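Pruno Small Business Spending Records, release 3
Data card and usage notes 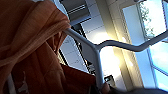
Summary

Pruno is a table of monthly operating expenses reported by 277 small businesses. Each business has between one and 50 employees. The records were collected to study how owners cut overhead costs in their first years of trading, and which cuts they later reversed.

The release contains three files. All are UTF-8, comma separated, with a header row.

businesses.csv — one row per business
expenses.csv — one row per business, month and category
changes.csv — one row per reported cost change, 1,214 rows in total

Maintainers

Chia-hao Tsao (schema, releases)
Selma Gashi (survey design, contact with businesses)
Uldis Juška (cleaning scripts)

Oi-ling Hsu wrote the category guide used in releases 1 and 2. Most of it carries over.

Source

Businesses were recruited through Bevovness, a bookkeeping service for small firms, and through the Cistholm traders' mailing list. Owners filled in a monthly form. Bevovness clients could export their ledger instead, and 214 of the 277 did so. The remaining businesses typed their figures in by hand. The column entry_mode in businesses.csv records which method was used.

Owners agreed to publication of the cleaned figures. Business names, street addresses and free-text supplier names were removed before release.

Fields in businesses.csv

biz_id: string, stable across releases
sector: one of retail, food, trades, services, making, other
staff_band: 1, 2-5, 6-10, 11-25, 26-50
premises: home, rented, owned, shared, none
entry_mode: ledger or form
first_month: first month of reporting, as YYYY-MM

Fields in expenses.csv

biz_id: joins to businesses.csv
month: YYYY-MM
category: see next section
amount: decimal, local currency, tax excluded where known
tax_flag: 0 if tax was excluded, 1 if included, empty if unknown

Fields in changes.csv

change_id: integer
biz_id: joins to businesses.csv
month: month the change took effect
category: category affected
kind: cancel, downgrade, renegotiate, share, replace, defer
reversed: 0, 1 or empty
reversed_month: empty unless reversed is 1

Categories

There are nine: rent, utilities, software, phone and internet, advertising, supplies, outside labor, insurance, travel. Wages paid to regular staff are left out. Payments to the owner are also left out, although a few ledger exports mixed them into outside labor. Uldis removed the cases he could identify. Some will remain.

Shared premises caused the most trouble in coding. Where a business pays one fee for a desk, internet and power, the full amount is coded as rent, and utilities is left empty. Do not read an empty utilities value as zero for these rows. Filter on premises = shared before computing averages.

Cleaning

Scripts are in the clean folder and run in numbered order. They do the following:

Drop duplicate ledger lines with the same date, amount and supplier
Spread annual software payments over the months they cover
Leave annual insurance payments in the month paid
Convert negative refunds to reductions in the same category

The insurance rule differs from the software rule because release 1 did it that way and several users had built on it. Feng-yi Hsieh supplied a script, spread_insurance.py, for anyone who wants the other treatment. It is not run by default.

Known problems

December is thin. Many form users skipped it and entered two months together in the next form. These rows were not split.

The reversed column depends on owners reporting the reversal. It should be treated as a lower bound.

Retail and food are overrepresented compared with trades. No weights are provided.

Amounts in form rows are often rounded to the nearest ten. Ledger rows are exact.

Suitable uses

Comparing spending by category within a sector, tracing the timing of cost changes, teaching table joins on a small real data set. The data is not suitable for estimating profit — revenue was never collected — or for ranking suppliers.

Loading

The Poon loader reads all three files and checks the joins:

poon load pruno --release 3 --check

Version 2 of the loader fails on empty tax_flag values. Use version 3 or later.

Changes since release 2

Added the share value to kind
Split phone and internet out of utilities
Corrected staff_band where it had been read as a date by a spreadsheet program
Removed two businesses at their owners' request

Corrections go to Chia-hao Tsao through the issue tracker. Include the biz_id and month.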